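Wadmont is a training and test shop for robotic handling. We run two courses, a small integration service and, twice a year, an open day at which the equipment is shown working on ordinary goods. This page covers who we are, how the open day runs and how to arrange a visit outside it.

## What we do

The shop began as the returns bench of Zulska, a dealer in used office equipment. Returned items arrived mixed and had to be sorted, checked and repacked by hand. Fixed tooling was tried first and dropped, as the mix changed too often. Wadmont was set up as a separate company to work on the handling problem, and Zulska remains a customer.

Most of our work falls under three headings:

- **Cell trials.** A customer sends a crate of parts. We run them through a test cell and report which ones can be picked, which ones can't, and what would have to change.
- **Operator training.** Short courses for people who will run or supervise a robot cell. No programming background is needed for the first course.
- **Gripper setup.** Finger spacing, closing force, approach height and speed, tuned to the customer's own items.

We don't build arms or grippers. We fit what is on the market and document how it behaves. Trial reports are written in plain language and include the failed picks along with the good ones.

## The open day

The next open day is 24th November. It uses the same floor, tables and cells as our regular trials, and nothing is staged on a separate platform. Visitors are split into small groups and rotated through the stations. Each group gets 90 minutes on the floor, followed by time for questions in the classroom.

Space is limited to 94 visitors for the day. In March we filled the list early and had to turn away two school groups, so schools should now write to us before booking transport.

### Station one: cords and cables

The first station deals with soft items. A cord has no fixed shape, and two cords of the same type rarely present the same outline to the camera. The plug ends are usually heavier than the rest, so a grip taken far from them may let the bundle swing during the lift.

For this reason we start with cords that are coiled and tied. The tie gathers the strands into a narrow section that makes a usable grip point, and the operator's first task is to find it and line up the fingers on either side.

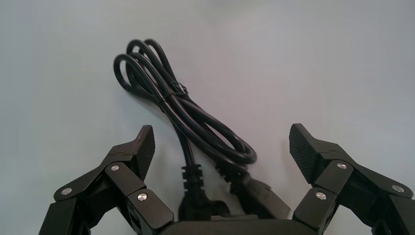

The approach is made with the fingers open and the wrist square to the table. Closing too early pushes the bundle sideways. Closing too low brings the fingertips into the table surface, which trips the force limit and stops the arm. Visitors who want to try the manual controls can do so at this station under supervision, at reduced speed.

A tied cord is the easy case. Later in the session the staff move on to loose cords, where the pick rate drops noticeably — we show this on purpose, as customers tend to ask about it after they have bought a cell.

### Station two: rigid items

The second station covers small office hardware with a hard shell. These items keep their shape, but many have curved sides and smooth surfaces, and a grip that looks centered can still slip when the wrist turns. The points covered are:

1. Choosing the grip axis. For a computer mouse, the fingers close on the left and right flanks, which leaves the buttons and wheel clear.
2. Setting the force. Too little and the item rotates in the grip. Too much and the shell flexes. We set it low and raise it in small steps.
3. Managing the cable. An attached cable can drag or catch on a box edge. The travel path is planned so that the cable trails behind the item.
4. Holding and checking. The wrist camera view is compared with the planned grip before any further move. 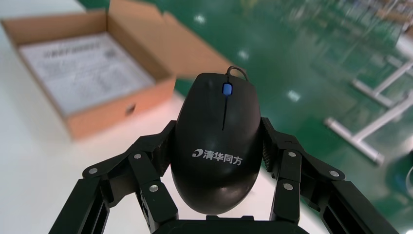
### Station three: cell safety

The third station has no picking. Staff go through the stop circuit, the marked floor zones and the restart procedure, and each visitor operates a stop button once. Customers preparing their own risk assessment can ask for a copy of our checklist.

## Courses

**Ouazzani** is the introductory course. It covers manual control, basic grip planning and safe restart, and it assumes no earlier experience.

**Grakel** is the longer course, with 168 hours of instruction split between classroom and floor. Entrants must have finished Ouazzani or show equal experience. The fee is $720, with materials included. Assessment is practical: each trainee receives a mixed tray of items, writes a grip plan for each one and runs it.

## Visiting at other times

Visits outside the open day are possible when no customer trial is running. Some trials are covered by confidentiality terms, and on those days the floor is closed to everyone except staff.

Please note the following:

- Closed shoes are required on the floor. Loose scarves and lanyards must be removed.
- Visitors under 16 must be with an adult.
- Photographs are allowed on open days. At other times, ask first.
- You may bring up to five items of your own for a short pick test. Liquids, glass and anything with an exposed battery are refused.

Bookings are handled by the front office by email. State the size of the group, any access needs and whether you plan to bring items — a short note on size and weight is enough.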